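# The slice and the plate: getting a toasted sandwich right

Bread for a sandwich maker is chosen last and matters most.
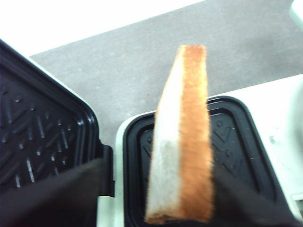 ## Crust, crumb and thickness

A white slice going on to a patterned black plate has two jobs. The outer face has to brown evenly against the ridges, and the crust has to bend far enough for the lid to close. Most disappointing results come from a slice that manages one of these.

Thickness decides a good deal. Medium-cut white from the Jurgate bakery compresses readily under the lid and leaves enough crumb to hold a filling. Thick-cut from the same bakery insulates the cheese, which is still firm when the outside is done. Thin-cut browns quickly but tears along the ridge lines once it is lifted.

Crust is a separate matter. A soft tin loaf has a crust that folds under the rim. A crusty bloomer does not, and the lid rests on the hard edge with a gap at the front. Trimming cures this at the cost of the sealed edge, so a day-old tin loaf remains the better choice.

## What the pattern does

Plates fall into two groups: those pressed into deep triangular pockets and those with a shallow raised pattern. Deep pockets seal the filling in and limit how much can be used. Shallow patterns, such as diagonal ridges laid in a chevron, mark the bread without cutting it and accept a wider range of slices.

Ridges reduce contact. The bread touches the metal along the high lines first and browns there, while the channels between colour more slowly. For this reason a patterned plate wants a full preheat. On our 800-watt bench machine we allow 3 minutes with the lid down after the indicator changes, then load without delay.

Nonstick coatings wear first on the raised parts. Metal knives are the usual cause. A wooden spatula slid in from the front corner lifts the sandwich cleanly, and crumbs should be brushed from the channels while the plate is still slightly warm.

## Fat, and where to put it

Butter belongs on the outside of the bread, spread to the crust. Applied to the plate it pools in the channels, darkens and transfers to the next sandwich. Salted butter browns well. Mayonnaise gives a more even colour and a faintly sharp taste that suits ham better than cheese.

## The order of loading

1. Preheat with the lid closed.
2. Open the lid fully and set the first slice buttered side down, square to the rim.
3. Add the filling, leaving a clear margin at the crust.
4. Set the second slice buttered side up and lower the lid without forcing it.
5. Leave it closed for up to four minutes before checking the colour.

Hold the slice low, by the crust, when moving it across. Fresh white bread dents easily at the centre, and a dent shows afterwards as a pale patch.

## Fillings that behave

Grated cheese melts sooner than sliced. The Jolalska semi-hard is mild but stays put; mature Cheddar has more flavour and releases more oil. Tomato should be seeded and drained on kitchen paper. Adebisi pepper relish, used sparingly, is thick enough not to run into the hinge side. Onion needs cooking first.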